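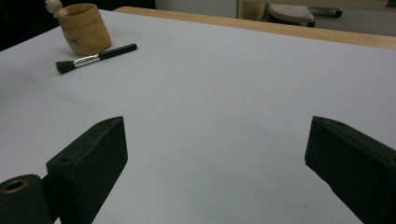 3 min read

I have come round, rather slowly I admit, to the idea that a white table is a kindness. My friend Precious Sarmiento bought hers when she moved to Bramlow, and I told her (at some length, I'm afraid) that every crumb would show. Well, of course it does! You see the crumb and wipe it up, and then you sit down to your tea. My old dark one hid more than 392 sins before November was out, and I loved it dearly, but I don't think I ever once knew whether it was clean.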